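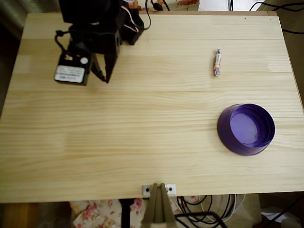

The Piswood Post Office was the first public office in Nenier County to be run by a woman, and it has a wonderful history! It opened in November with 16 rented boxes in the back of the Nowakowski feed store, and before long it handled mail for 194 families – some of them a full day's ride away. Voters later sent its postmaster to the state legislature, where she won her seat by just 163 ballots. The building still stands on Plelora Street and is now a town museum.

16 shares | 2 comments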